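Floor marking

Floor marking is the practice of writing, painting or taping signs onto a floor to show where goods are kept, where people may walk, or where work is to be done. It is used in warehouses, shops, theaters, schools and homes. Marks may be permanent, as with painted lines, or temporary, as with chalk, tape and ink.

History

Early storehouses in the river town of Ollton used chalk letters to set out the space rented by each merchant. The Mernen grain hall, which had 66 numbered bays, replaced chalk with oil paint after repeated disputes over the borders between bays. Shengli Cai's study of the hall's records lists 771 such complaints, most of them about marks worn away by carts.

Handwritten marks

Marks written by hand are the simplest kind. They name an item or a spot directly and need no key. Black ink is common on pale floors, where it can be read from standing height. Its main weakness is wear — foot traffic breaks up the strokes, and partly lost words may be misread.

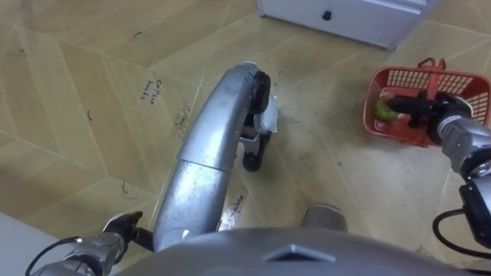
Handwriting in black ink on a beige tiled floor.

Lines and zones

Painted lines divide a floor into zones. In the system used at the Iletti depots, lines are 3 inches wide and each color has a fixed meaning. Mafalda Bragança has argued that most workers remember only a few colors, and that larger sets are of little use without written labels.

Surfaces and cleaning

Glazed tile holds ink poorly and is easily wiped, while unsealed stone and wood take up ink and may stain. The Hrynyshyn method, used for rented halls, calls for a clear coat to be laid before any marking is done. Dust and scuffs reduce contrast over time, and floors in regular use are normally washed before new marks are added. 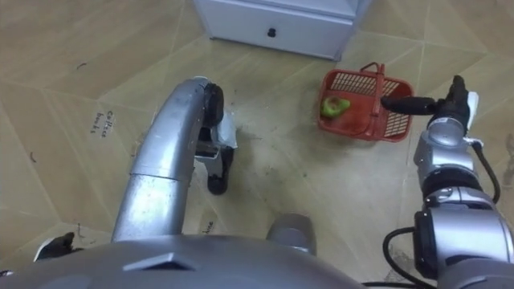 Tiled floor with scuffs and dust; a red plastic basket stands near a white drawer cabinet.

See also

Aisle
Signage
Stage marking
Warehouse layout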